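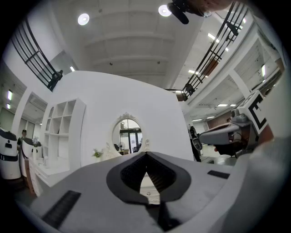 Kerkasine Hall – Upper Walkway and Ceiling

Projects > Interiors > Kerkasine Hall > Gallery

We use cookies to remember your settings and to measure page visits. Accept | Manage choices

Two round lights in the high ceiling, with exposed beams running across it. Black railings with vertical bars follow the walkway on both sides.

Introduction

This gallery covers the upper part of the main hall at Kerkasine. The work was a repaint of the ceiling and beams, a check of the railing fixings, and new drivers for the round ceiling lights. No changes were made to the structure. Survey and drawings were by Rosaura Grajales; railing work was by Bermúdez; lighting parts were supplied by Jelteck. Page last revised 26/05/2021.

Notes to the view

Ceiling. White, matte finish, two coats over a stain-blocking primer. The beams were left exposed at the request of the owner, who had considered a flat suspended ceiling. A suspended ceiling would have lowered the hall and covered the access points for the wiring.

Lights. Round fittings, kept in their original positions. The old drivers hummed at low output and were replaced with Jelteck units. Each fitting is on its own switch line, so one can be serviced while the other stays on. Lamp changes are done from a tower, not from the walkway.

Railings. Black metal, vertical bars with a horizontal crossbar, curved to the line of the walkway. Bermúdez checked every base fixing and replaced 52 bolts. The curved sections were cleaned and touched up in place, as taking them down would have meant cutting the welds. Height above the finished walkway floor is 1,000 mm, measured to the top of the rail.

Lower ceiling. Past the railing on the right, the lower-level area has a coffered ceiling with white structural beams. The panels were washed and left unpainted. A few of the edges have small chips, recorded on the drawings for a later phase.

Walls. White, same paint system as the ceiling but with a washable top coat. The change of finish falls at the junction of wall and ceiling.

Schedule and quantities

Site work began in January with the tower and floor protection. Painting followed the railing check, so that dust from the bolt work could be cleared first. The total painted area, including beam sides, was 1,687 square feet. Touch-up paint is stored on site in labeled cans – one set for the ceiling, one for the walls, one for the rails.

Drawings

The reflected ceiling plan and the railing details are held under the Nirnex project folder. Print copies can be requested from Rosaura Grajales. Please give the sheet title and the revision letter with each request.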